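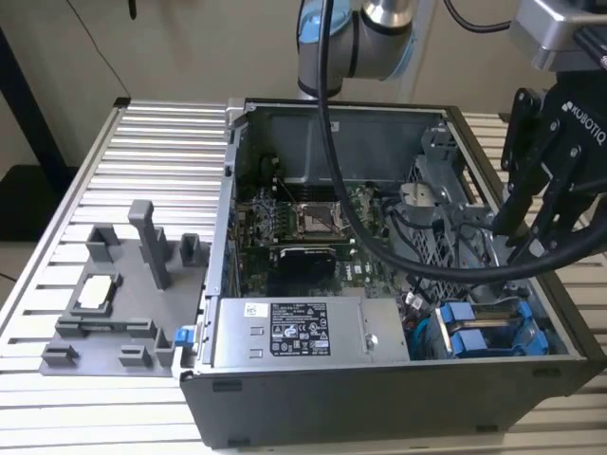

Ticket 3841
Subject: Slow saves and frozen spreadsheets on the shared drive, accounts office
Opened by: Elie Khoury, Najjar
Handled by: Munther Khalaf, Nerel support
Status: Closed

Elie Khoury
Since the start of November we have had trouble saving to the shared drive. It affects everyone in accounts, but not all at the same time. You press save in a spreadsheet, the window goes white, and it stays that way for up to a minute. Sometimes it comes back and the file is saved. Sometimes we get "file is locked for editing by another user" when the other user is the same person. The warehouse computers use the same drive and they say it is fine.

Things we have tried already: restarting the computers, restarting the switch under the desk, saving under a new name. A new name works once or twice and then does the same thing.

Munther Khalaf
Thanks, that is useful. Please send me the following:
1. The full path of one file that does this often.
2. The time of day of the next two or three freezes.
3. Whether opening files is slow too, or only saving.
4. Whether anybody has a preview pane turned on in the file window.

Please don't restart the switch again for now. It clears the counters I want to look at.

Elie Khoury
Path is Accounts\Invoices\Open\ledger_current. Freezes this morning at 9:12, 9:40 and 10:05. Nothing after lunch so far. Opening is normal. Two of us have the preview pane on, I don't.

Munther Khalaf
I logged in to the file server and to the accounts switch. Notes:

Server load is low. Memory is fine. No disk errors in the system log.
Free space on the shared volume is 38 percent, so we are not short of room.
Switch ports 1 to 6 are clean. Port 8, the uplink to the server closet, shows a large number of receive errors and has dropped from gigabit to 100 megabit.
The warehouse switch has its own uplink and shows no errors.

That would explain why accounts is slow and the warehouse is not. It doesn't explain the lock messages, so I am treating those as a second problem until I know otherwise.

Can someone swap the uplink cable? It runs from port 8 to the wall plate behind the printer. Any Cat 6 patch cable of the same length will do. Don't use the flat gray one that came with the printer.

Elie Khoury
Cable changed at 4:30. The old one was pinched behind a filing cabinet and you can see a dent in it. The light on port 8 went from orange to green.

Munther Khalaf
Port 8 is back at gigabit and the error counter has not moved in two hours. Leave it overnight and tell me how the morning goes.

Elie Khoury
Better but not fixed. Big files copy much faster. We still had two freezes on the ledger, at 9:08 and 9:50, and one lock message. Other spreadsheets were fine. 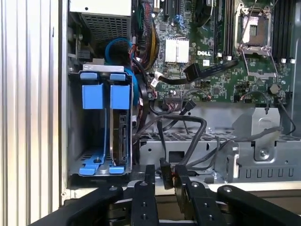 Munther Khalaf
OK, so the second problem is real. I turned on file auditing for the Invoices folder between 8:45 and 11:00 and went through the log. Two things show up.

First, the two computers with the preview pane open the ledger every time somebody clicks on it once, even if they never open it. Each preview holds the file for a few seconds. If you save in that window you get the lock message.

Second, the Dronlow sync program on the server is set to copy the Open folder off site whenever a file changes. The ledger is 52 megabytes. Each save starts a new copy, and during the busy part of the morning the copies overlap. The afternoon is quieter, so you don't notice it.

Changes made on my side:
– Dronlow now runs on a schedule, at 12:30 and 7:00 in the evening, for the Open folder only. Other folders are unchanged.
– Antivirus scanning for that share now happens on the server and is no longer repeated for network files on each desktop.

Changes for you to make:
– Turn off the preview pane on the two computers. In the file window, View, then Preview pane, click once to clear it.
– If you can, split last year's rows into a separate file. It is a lot of data to write out for one changed cell.

Elie Khoury
Preview panes are off. I moved the old rows out and the ledger is down to 8 megabytes. One question – with the schedule, if the server dies at noon, do we lose the morning?

Munther Khalaf
You would lose the off-site copy of the morning, yes. The server also takes a local snapshot every hour, which covers deleted or overwritten files but won't help if the server itself is lost. If that gap is too long I can add a third sync at 10:30. It should be fine now that the file is smaller.

Elie Khoury
Please add the 10:30 one.

Munther Khalaf
Added. First run finished in under a minute with no locks in the audit log. Auditing is now off again, as it fills the log quickly.

Elie Khoury
Four working mornings with no freezes and no lock messages. The Zedex label printer also stopped timing out, and we had not even reported that. You can close this.

Munther Khalaf
The printer goes through the same uplink, so that was probably the cable too. Closing. If the freezes return, reply to this ticket with the times and check the light on port 8 first. I have added a note to the site file to get that wall run tested at the next visit.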